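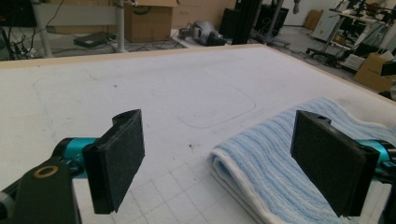 November 15, 2025. Table cover and folding notes. Second round with the padded cover on the big table, after the first one we made in September slid around too much to be useful. I redid the edges before starting and pulled everything flat toward the wooden rim. The cover stays put now. It is picking up marks already, a few small dark specks and one dark stain near the center, so whatever we decide about the padding, the white top layer has to be something that comes off and goes in the wash. The faint gray grid is still readable, which was my main worry with a fuzzy cloth.

Towels used: the light-blue ribbed ones with the white band, from the Vakix carton. They all went through the washer at Burkier before they came here, one cycle, no softener. I left softener out on purpose. The last lot had it and they slipped off each other in the stack.

Fold used today:

1. Towel flat, band at the far end, ribs running away from me.
2. Long sides to the middle, edges just touching.
3. Half, then half again.
4. Turn so the rounded edge faces the center of the table.

Step 4 is new. Before this I was leaving the rounded edge wherever it ended up, and the stacks leaned. With all the rounded edges on one side the stack is thicker there and you can see it, but it leans the same way every time and a shelf wall takes care of that. I would still like to try alternating them. Didn't get to it.

Did 42 towels in the first run. 8 had to be redone, nearly all for the same fault: the long sides overlapped in step 2 and left a ridge down the middle that shows once it is folded small. The ribs help here. If you follow one rib from the near end to the far end while bringing the side in, it goes straight. If you look at the hem instead it wanders, as the hems on these are not sewn straight. I checked a few against the grid and some are out by almost a finger's width.

Pressing: flat hand, once, from the fold outward. Pressing twice made no difference that I could see. Pressing on the padding is worse than on bare wood, the towel sinks and the crease stays soft. On the other hand the towel doesn't creep while you work, and on bare wood it does. I would keep the padding and accept the softer crease. Debnath want their stacks square at the corners and never said anything about how sharp the folds should be.

Grid: I used it for the width at step 2 and for nothing else. The squares are a bit small to count while your hands are busy. The big rounded outline farther up the table is too faint to work to, and I kept losing it whenever I looked away. If we keep an outline it should be drawn over in a darker gray, or stitched. Stitching would survive the wash. I have a leftover spool of the gray thread from the Clarkora bags and will try one side with that first.

Second run, 50 towels, no outline, grid only. 8 redone again, which is a slightly better rate but I was also going slower by then. Not going to read much into it.

Stack height: measured on the shelf side, stopped adding when the top towel started to tip. The limit is lower than I wrote in the September notes. Cross out the old number there, it was for the thinner towels and doesn't apply to these.

Also:

- The band should end up on the outside. When it is folded in, the towel looks the same as the plain blue ones from a few steps away and they get mixed.
- Lint from the ribs sticks to the cover. Roller between runs, or at least before lunch.
- Full Debnath order is 1880 pieces. At today's pace that is too long for one table. Either a second cover gets made or the order is split.
- Need to ask Burkier if they can send them back stacked flat. Shaking out each towel took nearly as long as folding it.

To do next: alternate the rounded edges, stitch one side of the outline, wash the top layer once and see if the grid lines hold. If the stain near the center doesn't come out, use that piece for the trial stitching and cut a new top.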